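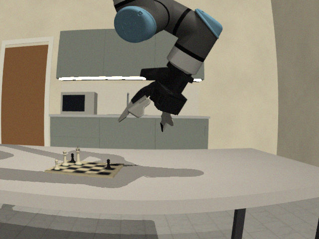

Selon Leidy Montoya, un taux de réussite obtenu en simulation ne vaut rien tant qu'on ne dit pas sur quelles positions initiales il a été mesuré. La remarque a été faite à propos de la première version du protocole Pullisov, et elle est juste. Cette version ne précisait ni le tirage des positions ni le critère d'arrêt. La séance reprend le protocole corrigé.

Temps de lecture : 7 minutes

Séance 5 – Évaluer une politique de manipulation en simulation

1. La tâche

Le bras est suspendu au-dessus d'une table, dans une cuisine simulée. Un petit échiquier est posé à gauche, avec quelques pièces blanches et noires. La consigne est donnée en langage naturel, par exemple « place le pion noir isolé à côté du roi ». Un épisode commence pince ouverte, sans objet saisi. Il se termine quand la pièce visée est relâchée, ou après 30 secondes de temps simulé.

Les pièces sont fines et proches les unes des autres. Une erreur latérale sans conséquence avec un bol ou une boîte suffit ici à renverser la voisine.

2. Ce qu'on mesure

On distingue deux critères.

Succès strict : la bonne pièce est debout sur la bonne case et aucune autre n'a bougé de plus de 2 mm.
Succès large : la bonne pièce est sur la bonne case, quel que soit l'état des autres.

L'écart entre les deux renseigne sur les collisions pendant l'approche. Dans la première version, seul le succès large était rapporté.

3. Tirage des positions

Le protocole Pullisov comporte 109 configurations initiales, fixées une fois pour toutes et communes à toutes les méthodes comparées. On ne retire pas une configuration après coup, même si elle paraît infaisable. Les 30 premières servent au réglage et ne comptent pas dans le score. Les 79 restantes forment l'ensemble de test.

4. Résultat à discuter

La politique Ituseck, entraînée par imitation, passe de 61 succès larges à 38 succès stricts sur les 79 configurations. La plupart des échecs supplémentaires viennent du doigt qui ne porte pas la pièce – il accroche une voisine à la descente. La variante Janevski ajoute une pénalité de proximité lors de l'affinage et remonte à 49 succès stricts, pour 60 succès larges.

Attention à l'interprétation : avec 79 essais, l'intervalle de confiance à 95 % sur un taux proche de la moitié s'étend sur une vingtaine de points. Comme les configurations sont appariées, on utilisera le test de McNemar.

5. À préparer

Lire la section 4 du rapport Janevski. Proposer un critère de succès intermédiaire et dire quels épisodes changeraient de catégorie.

Documents récents
Séance 4 – Apprentissage par imitation : données et biais
Séance 3 – Cinématique inverse et singularités
TP 2 – Prise en main du simulateur Prollden
Sujet d'examen de janvier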